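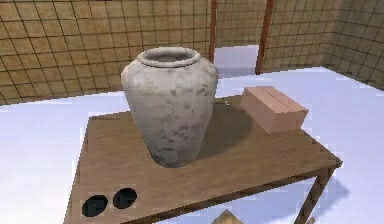

Wanted: people who know what "clear the table" means

The Gokmont household robotics group is looking for chore raters. The job is paid, part-time and remote, and it asks for no knowledge of robots. It asks for strong opinions about housework.

We build simulated homes and set software loose in them. The software gets an instruction in plain words, the kind you would give a teenager, and then it tries. Sometimes it does the thing. Sometimes it does something that fits every word of the instruction and would still get the teenager grounded. Our automatic scoring can't tell these two apart, and for a long while neither could we, having spent too many years around computers and too few around brooms.

What you would be doing

Watching short recordings of attempted chores and marking each one done, half done or not done. You'll also write a sentence saying why. "Put it somewhere else" is a real instruction in our set, and we would like your view on where else is.

Some of the rooms are easy on everyone. Take the one with the yellow bicycle against the wall and a clear run of floor to the door. "Go to the door" is a task our software handles well, and we are as proud as any parent. "Tidy the table" in the same room is another matter — what stays on a table and what goes is a question families have fought over for centuries.

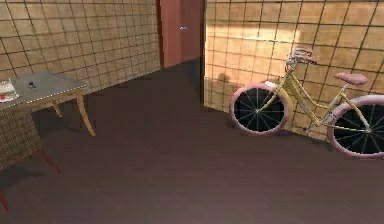
Hours and pay

Nine hours a week, at times you choose. Each batch holds 267 clips, and the pay is 400 euros a batch. New raters do two practice batches first, at the same rate. You need a computer with a decent screen and a connection that doesn't give up in the evening.

Can machines do this yet?

You'll be asked at parties, so you may as well have an answer. Carrying a thing from one spot to another: often. Wiping a counter: the motion yes, the judgment no. Kitchens are where our confidence goes to die. A counter has a sink, a faucet and a few small things standing on it, and the software has to decide which of them live there. The walk across the floor to reach them goes beautifully. 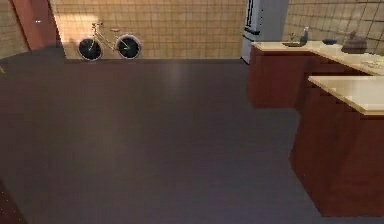
Rūta Žukauskas, when asked to read a draft of this ad, wrote back that she rated clips for us all through September and never once worried about losing her own chores to a machine. She added that she'd hand over the dusting tomorrow if anyone could promise her the ornaments would survive it, and that we should warn people about the bedrooms.

So, the bedrooms. "Make the bed" sounds like one job. Then you find a blanket that covers half the mattress, a bottle standing on top of it and a stuffed toy up by the pillow, and you have to settle whether the toy is clutter or a resident. Our raters split on this every time.

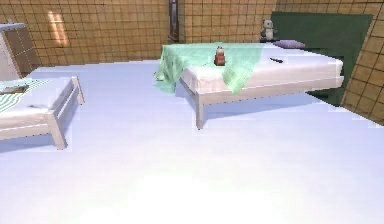

Splits are fine. We keep both scores and read both reasons, and the software is graded on whether it does what a fair share of people would accept. If you fold towels in thirds and think less of those who don't, we want you on the panel, along with somebody who has never folded a towel.

Who should apply

Anyone over 18 who has kept a home running, or shared one and been told off. Hotel and cleaning work counts for a lot with us, and so does shop-floor work, as a set of stockroom tasks comes next. Engineers may apply but will be asked to rate as civilians.

How to apply

Write to Ona Rätsep at the Gokmont rater desk by 25/10/2022. Skip the resume. Tell us in a few lines about one chore that people in your home do wrong, and what wrong looks like. Heino Paulauskas reads these too and has asked for no more essays about the dishwasher, but send yours anyway.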